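Kaufladen-Obst auf hellem Holz

Galerie von Yara Qaisi

Wer mich kennt, weiß es längst: Ich liebe Spielzeugobst! Angefangen hat alles mit dem Kaufladen meiner Cousine in Plallville, einer wackligen Theke mit Papiergeldkasse und einem Korb voller Birnen, an denen man die Zahnabdrücke mehrerer Generationen ablesen konnte. Den Korb habe ich geerbt, und seitdem wächst die Sammlung. Inzwischen sind es fast 70 Teile, und ich freue mich immer noch über jede neue Zitrone wie ein Kind.

Am schönsten finde ich die Sachen, wenn sie einfach auf einem Tisch liegen dürfen, mit ein paar Tüchern dazu und möglichst wenig Drumherum. Auf hellem Holz leuchten die Farben ganz von selbst – Rot und Gelb sowieso, aber auch ein kräftiges Grün, das auf weißem Untergrund schnell giftig aussieht. Dunkle Tischplatten habe ich auch probiert, damit bin ich nie warm geworden. Debora Caputo schwört dagegen auf Schiefer, und wir werden uns da wohl nicht mehr einig.

Bei den Tüchern bin ich wählerisch. Glatt gebügelt mag ich sie nicht, karierte Muster schlucken mir jede Form, und alles Gestreifte hat Hausverbot. Herbstliche, ruhige Töne gehen immer. Orangebraun neben Dunkelgrün ist gerade mein absoluter Liebling, am besten ein bisschen übereinandergelegt, damit es eine schräge Kante gibt.

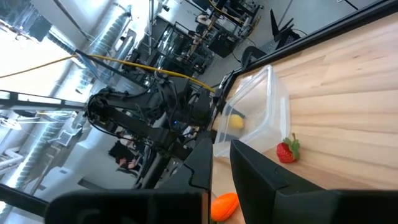
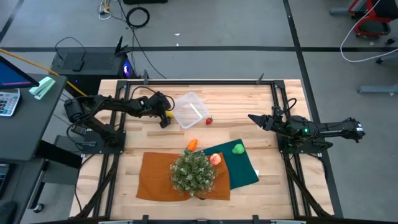 Erdbeere und durchsichtige Box auf hellem Holz, in beiden Bildern dicht beisammen. Im ersten Bild liegt eine Zitrone in der Box.

Die Zitrone hinter dem Kunststoff hat es mir besonders angetan. Das Gelb wird ganz weich, fast wie mit Kreide gemalt, und gleich daneben hat die Erdbeere ihre glänzenden Kernchen und den zackigen grünen Kragen. Ein herrlicher Kontrast!

Im zweiten Bild kommen die Tücher dazu und mit ihnen der halbe Gemüsestand. Die Karotte mit ihrem Blattschopf macht auf dem orangebraunen Stoff richtig was her, obwohl sie ja fast Ton in Ton liegt. Die Birne sitzt auf dem grünen Tuch und ist trotzdem nicht zu übersehen, so hell ist sie. Und dann der Pfirsich, dieses Rosa-Orange! Er hat sich den Platz genau da gesucht, wo die beiden Stoffe aufeinandertreffen. Das künstliche Pflänzchen mit den winzigen weißen Blüten finde ich hinreißend, so ein runder, dichter Busch bringt gleich etwas Garten auf den Tisch.

Noch ein paar Worte zur Pflege, weil ich danach oft gefragt werde (zuletzt von Aparecida Pacheco, die einen ganzen Karton vom Flohmarkt in Flermont mitgebracht hat): Kunststoffobst wasche ich lauwarm mit einem Tropfen Spülmittel, für die Rillen nehme ich eine weiche Zahnbürste. Teile aus Holz nur nebelfeucht abwischen und über Nacht liegen lassen. Künstliche Blätter puste ich mit dem Föhn auf kalter Stufe ab – das geht wunderbar und macht auch noch Spaß.

Zum Aufbewahren nehme ich durchsichtige Boxen mit einem Etikett, sortiert nach Farbe und nicht nach Sorte. Gelb kommt zu Gelb, also Zitrone zu Banane zu Mais.

Wer eine Ananas mit abnehmbarem Schopf übrig hat, darf sich sehr gern melden, ich tausche gegen zwei Auberginen. Im Mai geht es hier mit Gebäck weiter, die Brezeln liegen schon bereit.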